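3.2 Soil sampling and handling

Composite samples were taken from the upper soil layer of each plot in December, before the second tillage pass. Four cores were combined per plot, broken up by hand, and passed through a sieve to remove roots and stones. Plots at the Cista site were sampled in the same order as those at Ultow so that storage time before analysis was comparable.
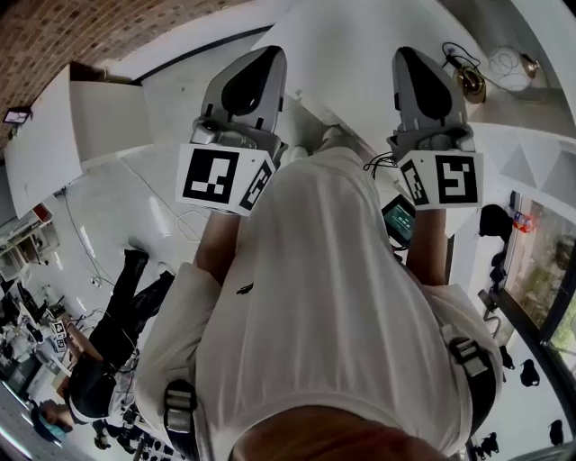
Figure 4. Manual handling with paired hand-held grippers, seen from above.

Moisture was determined by oven drying, and all nutrient values are reported on a dry-weight basis. Of the 3,299 readings logged by the buried probes, those recorded within an hour of irrigation were excluded from the regression. Bulk density was measured separately by Urbonaitė and Coppens using the core method, with no correction for gravel. Differences between the mulched and bare plots were tested with a mixed model in which site was treated as a random effect. Residuals were checked visually, and extractable phosphorus was log-transformed before fitting.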